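We use cookies to make this site work. Accept all | Manage settings

Week 5 handout: What goes on between an offer and the keys

Okay, picking up where we stopped. You've got a buyer, you've got a seller, they've shaken hands on a price, and everybody thinks the hard part is over. It isn't! I've sold two places of my own and both times the weeks after the offer were the ones that kept me up at night.

First, the contract. Once both sides sign the purchase agreement the buyer usually puts down earnest money (a deposit, held in escrow by a neutral party). In our class case, the Plandico Street duplex, the buyer put down $1000. That's low for a house, and I picked it on purpose — think about how easy it is to walk away from $1000 when the inspection turns up something ugly.

Second, contingencies. These are the "only if" parts of the deal. The three you'll meet all the time are inspection, financing and appraisal, and each one has its own deadline. Please write the deadlines down somewhere you'll see them. Miss one and your buyer may have given up the right to get the deposit back, depending on how the contract is worded (read it, then read it again).

Third, title. The title company looks for liens, old mortgages, unpaid taxes, a fence that wandered over the line years ago. On the Lagman property, which we'll do in November, there's a $700 contractor's lien that everyone forgot, and it holds up the whole closing. Tiny amount, huge headache.

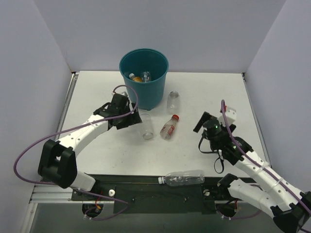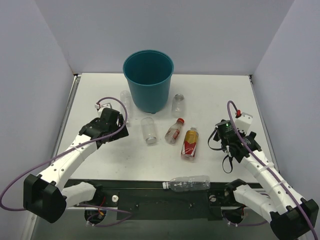 Teal bin at the back of the table, with bottles and other containers.

Now, the final walk-through. Buyers love to skip this one and I wish they wouldn't. You go back shortly before closing and check that the place is in the condition the contract calls for: agreed repairs done, appliances that were part of the sale still there, the seller's stuff out. Run the taps, flush the toilets, open the garage. If something's wrong, tell your agent before you sign, because your bargaining power shrinks fast afterward.

Closing day itself is mostly paper. Compare the closing disclosure with the loan estimate line by line — lenders do make mistakes, and so do title companies. And wire fraud is real, so call the title office on a number you already had, never one from an email.

For next time: read the Drolletti packet, mark every deadline you can find, and bring the Pumex worksheet with the fee section filled in. Pencil is fine. We'll start with the appraisal gap question, so have a look at that page even if you don't get to the rest.

Share | 2 comments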